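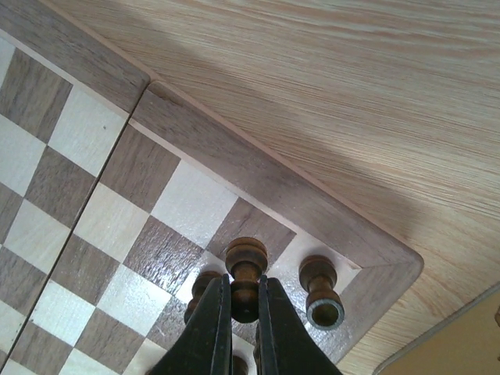 A folding board with maple-colored and walnut-grained squares, on a light wooden tabletop.

About Warix

Warix makes and repairs wooden board games. Most of our work is chess: folding boards, flat tournament boards, and the boxes and pieces that go with them. We also build backgammon and checkers sets to order, and we take in old boards for repair from anywhere in the country.

We are a small company. There are six of us in the workshop, and everyone who works here can take a board from rough lumber to finished product. We sell directly to customers, to schools and clubs, and through a few independent game stores.

How we started

The business began as a furniture repair shop. A local school asked whether we could fix the hinges on a cupboard full of folding chessboards, and while we were at it we replaced some borders and refinished the playing surfaces. Other schools heard about it and sent theirs. Within two years we were doing more boards than chairs, and we gave up the furniture side.

We kept a good deal of the old equipment. The clamps and the big bench came from the furniture shop, and so did our habit of writing the job number in pencil on the inside of everything.

What we make

Our folding boards come in three lines.

Plindanier is the standard folding board. It has a raised border with mitered corners and closes into a box for the pieces. Most of our school and club orders are for this one.

Zurwood is the larger board, for home use. It folds the same way but has a deeper box, and the inside is lined with felt. Customers can choose between green, brown and dark red for the lining.

Sầm is the travel board. The squares are small and the box is shallow, so it takes only the flat-based travel pieces we make for it. Regular pieces will not fit.

We make 400 Plindanier boards a year and keep a few in stock for schools that need them quickly. Zurwood and Sầm boards are made in batches. If a batch is sold out, you can put your name down for the next one without paying a deposit.

About folding boards

A folding board is harder to make than a flat one. Each half has to stay flat by itself, and the two have to meet along the middle when the board is open. Wood moves with the seasons, so a board that closed neatly in summer may be a little tight by winter. We leave a small allowance for this.

With use, hinges loosen and the halves can shift slightly against each other, so the squares stop lining up across the joint. This is the most common thing people write to us about. It does not affect play, and on most boards it can be put right by resetting the hinges. Please don't tighten the screws yourself if they have started to turn freely – the holes usually need to be plugged and drilled again first.

Repairs

We repair our own boards and other makers' boards. Typical jobs are hinges, open miters, lifted squares, missing border strips and worn finish. We can usually match a wood closely, but new wood is often lighter than old and takes time to catch up. If you would like a repair stained to match, tell us when you send it.

Send the board without its pieces unless the pieces need work too. Wrap it closed, with a sheet of paper between the halves, and include a note with your name and return address. We will write back with a price before we start.

Schools and clubs

We supply schools and clubs at a lower price on orders of six boards or more. To date 1,901 of our boards have gone to schools. Every September we run a repair month for them, when hinge work is done at the cost of parts. Spaces fill early, so it is best to contact us before summer break.

Visiting

The workshop is open to visitors by appointment. You can look at all three boards, handle the pieces and see whatever is on the bench. There is a sales shelf near the door with seconds – boards with a color mismatch or a small mark – and these are not listed online.

Last updated: February 4, 2022

Related pages
Caring for a wooden board
Plindanier, Zurwood and Sầm: sizes and prices
How to pack a board for repair
School and club orders
Wood and finish options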